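The week the left hand forgot everything

3/8/23

I said in February that I'd write up the folding project once it was going well. It is not going well, so you're getting this one instead.

For anyone who skipped the earlier posts (no offense taken), I'm collecting demonstrations of clothes being folded with a pair of hand-held grippers. A person squeezes, lifts and folds, the grippers record it all, and later a robot arm is supposed to learn from the recordings. The target is 2,000 good folds. Until last week I believed I had 800.

What I had was 800 recordings of a right hand doing something sensible and a left hand living in the past. The clock on the left unit had been drifting. At the start of a session the two sides matched fine. By the end the left was nearly 12 frames behind, so on playback one sleeve gets folded over and then, after a moment of thought, the other gripper arrives to help.

Puspita Raju found it, not me. I'd sent her a batch to train on and she wrote back asking whether I had recently been drinking. Her arm had picked up a shirt by one shoulder, waited, grabbed air where the other shoulder used to be, and dragged the whole thing into the base of the Rokby stand. The stand won. She has a video, and she has shown it to more people than I would have liked.

My first theory was the sync cable, so I replaced the sync cable. My second theory was the new sync cable. Then I spent an evening reading the Ulodine logs, where the drift had been politely reported the entire time, in a warning I had switched off in February as it was annoying. The log viewer even has a little yellow triangle for it. I'd hidden the triangle too.

Of the 800, I can rescue the short ones by shifting the timestamps. The long sessions are a loss, except for 46 where I'd clapped the grippers together partway through out of boredom. Those claps line up beautifully. Boredom is now part of the protocol — one clap at the start, one at the end, one whenever I feel like it.

The warning is back on, and there's a hard stop as well: if the two clocks disagree by more than a frame, recording quits and makes an unpleasant noise. It has quit on me four times since.

Redoing the lost sessions means going back to T-shirts, the part of the list I was happiest to have finished. They're harder than towels when the timing is bad, as a late grip on a towel still gets you some towel. On a shirt spread flat on the bamboo mat, with one gripper pinching the shoulder and lifting, the other side has to come in on time or the whole thing skews. Pants are next, after I've apologized to Puspita's stand.

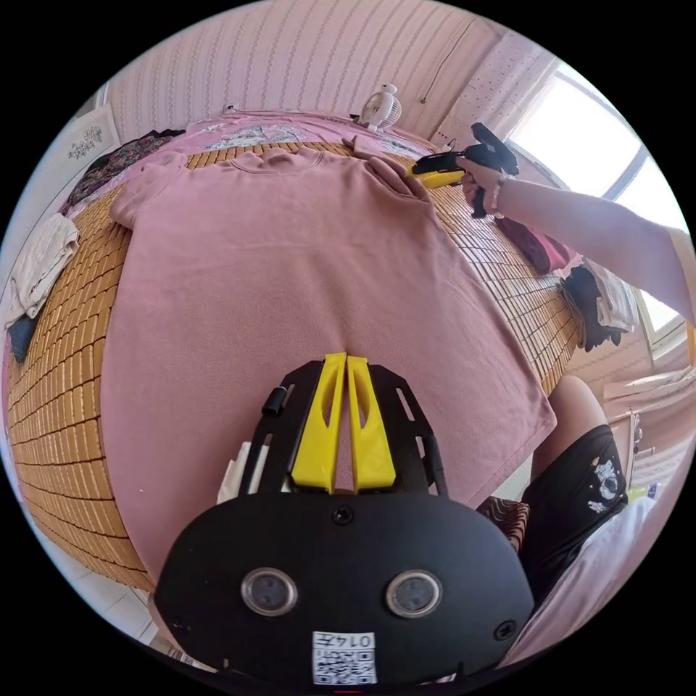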